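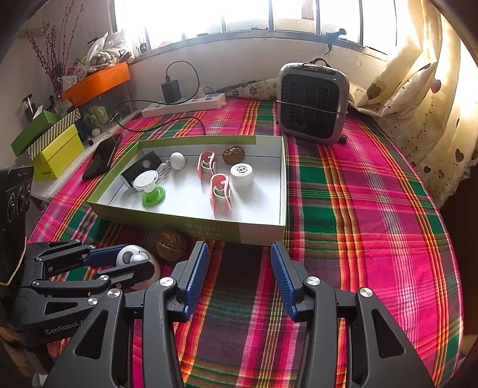 Grasp ranking is the step in a picking program that takes a pile of possible grips and decides which one to try first. I've been writing ranking code for a good while now, mostly inside a toolkit called Mimameo, and this article is my attempt at a plain account of it (for the wiki, so please fix what I get wrong!). A grasp candidate is a position, an angle and an opening width, and a scene with any variety in it produces loads of them. Take a walnut sitting right up against the front wall of a shallow cardboard box. From straight above you may have plenty of good candidates, but half the sideways ones run a finger into the cardboard, and the shell is rough and grooved, so the surface normals jump all over the place. The egg-shaped item inside the box has the opposite trouble: it's smooth, the normals are lovely, and a slightly off-center squeeze can send it skating.

## Where ranking sits

Most picking software I've worked with runs in the same order. Perception turns camera data into a depth map or a point cloud. A sampler proposes candidates. The ranker scores them, the motion planner checks whether the arm can get there, and the controller closes the fingers. People like to fold ranking into sampling, and some learned models do both at once, but I still think of them as separate jobs – you debug them separately, that's for sure.

Mimameo keeps them apart on purpose. Its sampler hands over a flat list, and the ranker can be swapped out without touching anything else. Grinel, the planner I usually pair it with, takes the best 19 candidates and throws back the ones it can't reach.

## What goes into a score

The classic ingredient is antipodal quality: do the two finger contacts face each other, and does the line between them stay inside the friction cone at both ends? If you only have time to write one term, write that one. After it I'd add clearance, meaning the gap between the fingers and anything that isn't the target. Then there's width margin (how much opening is left over on each side before closing) and some measure of how near the grip is to the object's middle.

The old Mimameo ranker had 7 terms with hand-set weights, and I'm a little embarrassed by how long I spent nudging them. Rianne Nijs rewrote it with four, and it did better on our bin tests. She also moved clearance out of the weighted sum and made it a hard cutoff, so a beautiful grip can't buy its way through a wall anymore. I argued against that for most of July and I was wrong.

## Learned rankers

A learned ranker skips the formulas and predicts success from a crop of the depth image, or from the points around the contact. You train it on labeled attempts, simulated or real. Human demonstrations help too, with the catch that people mostly show you good grips, so you have to get your negatives from somewhere else.

I like these models a lot for thin stuff. A folded cable barely shows up in a depth map, and the antipodal term is close to useless on it, whereas a network that sees color as well has something to go on. Patterned backgrounds can confuse the same network, though! Plaid is a mean test: strong stripes everywhere, all of them flat. Depth doesn't care about the stripes, and fusing the two usually sorts it out.

## Known trouble spots

- **Shiny and clear surfaces.** Depth drops out, the hole gets filled in by smoothing, and the ranker scores a surface that isn't there.
- **Score ties.** Round lids give you a ring of nearly identical candidates, and the top pick flips from one cycle to the next. We add a small bonus for staying near the previous choice.
- **Stale scores.** If one pick nudges a neighbor, the old list is junk. Rescore after every attempt, even when it's slow.
- **Calibration.** Scores from two different rankers can't be compared directly. Saengthong, our logging tool, stores the ranker version next to each score for this reason.

## See also

Grasp sampling; friction cone; hand-eye calibration; Dellberg (the test harness, whose page still needs somebody to write the section on replaying logs)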